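Finished the Murnard novel last night, 4 months after everyone else in my book group. Some notes before I watch the series.

The book is told in letters, and the middle section is slow. Chapter 26 is where it picks up. If you quit before that, I'd give it another try. 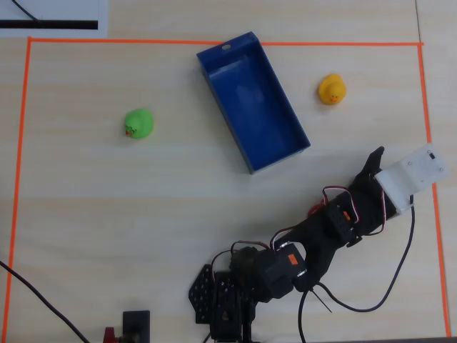 Blue tray, orange tape. Back to the book.

The sister, Zurnby, barely speaks in the first half. Loredana Gatti told me the show gives her most of the opening episode. I'm not sure how I feel about that. Her silence is what made the letter on page 86 work for me.

Hiba Issa read it in the older translation and says the ending is colder there. I have the Najjar edition, where the last letter is signed. In hers it isn't. That changes who you think is writing.
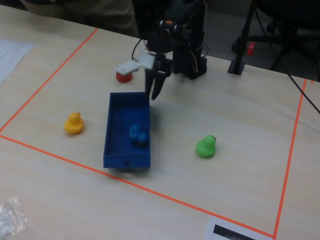

I've read 2 reviews of the series so far and both complain that the letters are done as voice-over. I don't mind voice-over. I mind when the actor is also doing the thing the letter describes.

Fouad Chidiac asked if you need the book first. I'd say read up to the fire, then watch.

Starting episode one tonight at 9. Will add to this thread if I get through it. Please no spoilers about the ferry.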